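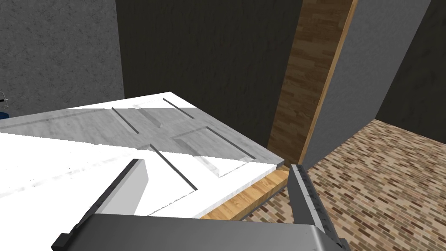
2 min read

I have lived in four homes, and in every one of them the internal doors were the cheapest thing in the building. I think this is a mistake, and I think builders should stop making it.

When my partner and I moved into our flat on the Darnitz estate, the brochure had a full page on the kitchen worktops and half a page on the taps. The doors got a single line. They were hollow, with a sheet of stiff card honeycomb inside, and you could hear a kettle click off through two of them. The bedroom door weighed so little that an open window would swing it shut.

A door does more work than a worktop. We go through ours dozens of times a day. It decides whether somebody on night shifts can sleep while somebody else watches television. It decides whether a teenager can have a phone call in private. In a fire a solid, well-fitted door buys time, and a poor one buys very little. None of that shows up when you walk round a show home for 15 minutes, and the doors there are usually propped open anyway.

The usual answer is cost. I asked for prices when we replaced ours, and the gap was smaller than I expected. The lightest door in the Povadix range was 36 pounds less than the solid one of the same size. We have six doors. Set against what a new flat costs, the difference is hardly worth talking about, and I would have paid it happily if anyone had offered.
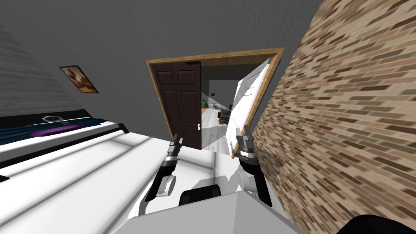

Fitting is the other half of it. Our joiner spent nearly 29 hours on the whole job, spread over a fortnight in December, and most of that time went on the frames. The old ones had been put in out of square and packed with whatever was lying about. He told me he sees the same thing on most new estates. A heavy door in a bad frame will stick by the first damp spring, so people blame the door, and the next developer orders light ones again.

I know there are arguments on the other side. Heavy doors are hard work for anyone with weak hands or a walking frame, and my mother finds ours a nuisance. Good hinges and a lever handle fix a lot of that, though, and both are cheap. Small children trap their fingers in light doors as well as heavy ones. Some people would also say that an open-plan home hardly needs doors at all. I lived in one of those for 2 years, on Wesa Road, and by the end we had hung a curtain across the kitchen.

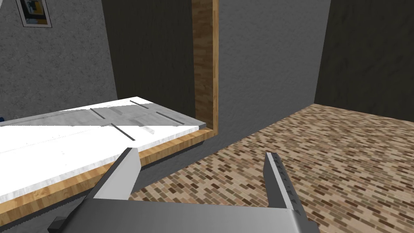

Leave a proper gap under the door if the floor is likely to change.

What I would like is simple enough. Put the door type in the sales details, next to the floor area and the heating. Say if it is hollow or solid, and say what it hangs on. Buyers who don't care can skip the line - the rest of us would read it before we looked at the taps.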